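# Retable de Raltthorpe : Vierge à l'enfant, attribution et repeints
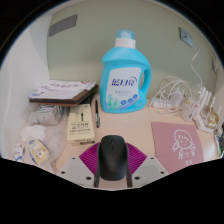
Bulletin des amateurs de peinture ancienne, n° 27, p. 2

---

**volet_gauche**

Je relance le sujet ouvert dans le numéro précédent. Le panneau central du retable de Raltthorpe est donné depuis longtemps à un peintre anonyme de l'entourage rhénan, vers la fin du XVe siècle. L'article de Tamara Nechyporuk propose d'y voir deux mains : une pour la Vierge et l'enfant, une autre pour les deux saintes et le fond d'or. Quelqu'un l'a lu en entier ? J'ai seulement la version courte.

---

**Odilon_B**

Lu en entier. L'argument principal repose sur les plis du manteau. Chez la Vierge ils sont cassés, anguleux, avec des rehauts posés en hachures. Chez sainte Barbe ils tombent droit et le modelé est fondu. Elle ajoute la forme des mains et le dessin des oreilles. La réflectographie montre un dessin sous-jacent au pinceau au centre, et presque rien sur les côtés.

---

**marouflage**

Je ne suis pas convaincu. L'absence de dessin visible en réflectographie ne prouve pas l'absence de dessin. Une sanguine ou une encre ferro-gallique ne ressort pas, ou très mal. Et sainte Barbe a été reprise au XIXe, le rapport Savchuk le dit clairement. On compare donc un manteau d'origine avec un manteau en partie repeint.

---

**Odilon_B**

> On compare donc un manteau d'origine avec un manteau en partie repeint.

Le rapport Savchuk parle du bas de la robe et de la tour. Pas du buste ni des mains. Nechyporuk écarte les zones reprises, c'est indiqué en note.

---

**marouflage**

La note dit « dans la mesure du possible ». Ce n'est pas la même chose.

---

**Perrine du Quercy**

Bonjour à tous, je débute. Pourquoi la tour de sainte Barbe a-t-elle seulement deux fenêtres ? J'avais appris qu'il en fallait trois, pour la Trinité.

---

**volet_gauche**

Bonjour Perrine. La troisième est sans doute masquée par le repeint. Dans la légende, le père fait construire la tour avec deux fenêtres et Barbe en fait percer une troisième. Certains peintres ne montrent que deux côtés de la tour, il ne faut pas en tirer de conclusion.

---

**Perrine du Quercy**

Merci, c'est noté. Et l'œillet dans la main de l'enfant ?

---

**Odilon_B**

Il est généralement lu comme une allusion à la Passion, à cause des clous. Nelke en allemand, nagel en néerlandais, le mot rapproche la fleur du clou. C'est très courant dans la région à cette date.

---

**tempera_maigre**

Pour ceux qui veulent vérifier : la base Hitell a mis en ligne les détails en haute définition, près de 600 vues pour l'ensemble du retable, revers compris. Les visages sont bons. Les fonds d'or sont brûlés par l'éclairage, on ne distingue pas les poinçons. Le catalogue Fundirar reproduit les poinçons à l'échelle, mais en noir et blanc.

---

**marouflage**

J'ai regardé les vues Hitell hier soir. Sur l'auréole de la Vierge et sur celle de sainte Catherine, j'ai l'impression de voir la même rosette. Si c'est le même poinçon, on est dans le même atelier, et l'hypothèse des deux mains devient une simple répartition du travail entre maître et compagnon.

---

**Odilon_B**

Nechyporuk ne dit pas autre chose. Elle écrit « deux mains », elle n'a jamais écrit « deux ateliers ».

---

**marouflage**

Le résumé dit « deux peintres indépendants ». Page de garde, dernière phrase.

---

**volet_gauche**

Je confirme, c'est dans ma version courte. Le résumé n'est peut-être pas d'elle.

---

**tempera_maigre**

Pour les rosettes, j'ai le Fundirar à la maison. Je mesure les deux auréoles et je poste les diamètres ici, dans la même discussion. Si quelqu'un a une bonne photo de celle de sainte Barbe, je suis preneur, elle manque au catalogue.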